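Two-armed cell takes shape in Zindcombe workshop

Members of the shared workshop in Zindcombe have finished the main part of a build that has taken up one corner of the back room for most of the winter. The project, which the group calls Liltska, is an enclosed cell with two robot arms working over a single tabletop.

The idea came out of a talk on home automation held at the workshop last year. Eight members signed up afterwards, and most had never wired a motor before. They met in the evenings, usually from 7pm, and kept a logbook of what was done and what broke.

The enclosure came first. It is made from aluminium extrusion with dark grey corrugated panels on three sides. The panels were left over from another job and had to be trimmed twice, as the first set of measurements was taken before the corner brackets went in. The rails took 36 evenings in total, counting the ones spent waiting for bolts of the right length.

The arms were bought second-hand through Adeo, a parts exchange run by several workshops in the area. One arrived in working order. The other had a worn shoulder joint and a cable that cut out whenever the arm was raised above a certain height, and the group spent most of February on it. A replacement joint was found in the end, and the cable was routed again on the outside of the link, where it can be reached without taking anything apart.

Both arms are bolted to the front rail on black mounting plates, one at each corner. An early plan had them facing each other from opposite sides of the table, but the reach was wrong and neither could get to the middle without stretching. Moving them to the front meant cutting a new rail and drilling it again.

Software has been the slower half of the work. The control program, Siriwan, was written by two of the members and is now on its third version. The first moved one arm at a time. The second moved both but had no way of stopping them from meeting in the middle, and a gripper finger was bent before anyone reached the switch. The current version keeps a gap of 60 millimetres between the two wrists unless a task is marked as shared, in which case the speed is cut and the grippers are allowed to close up.

Tasks so far have been simple ones. The arms have been set to pick up small toys and put them on a tray, to move pens from one place to another and to pass an object across from left to right. Of these, the handover is the hardest. In the last full evening of testing the pair managed 27 handovers before one was dropped, the longest run to date.

The tabletop has a printed pattern of leaves and small flowers, and a few everyday bits of stationery are kept in the cell for the arms to work with. Wire baskets on the left and back walls hold more.
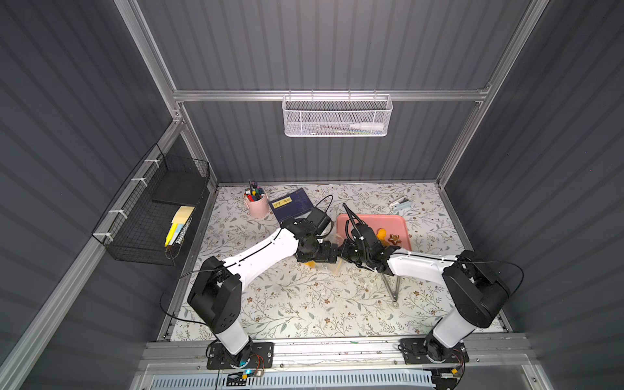

Several readers of the workshop's noticeboard asked whether a plain surface would not be easier for the software to deal with. Malik wrote back that it would be, but that most kitchen tables are not plain either, and the group would sooner find the problems now. The same reply said that the first tests on the pattern had gone badly and that better lighting had helped more than any change to the program.

Some jobs remain. The wiring at the base of both arms has still to be tidied and put into proper trunking, and the group wants a cut-off switch that can be reached from either side – at present there is only one. A clear front door is also planned, with a contact that stops the arms when it is opened.

The build will be shown at the workshop's open evening in April, from 6.30pm. Visitors will be able to set a task from a short list and watch it run. Drawings and the parts list will be put on the noticeboard once the wiring is done, and members of other workshops are welcome to copy them.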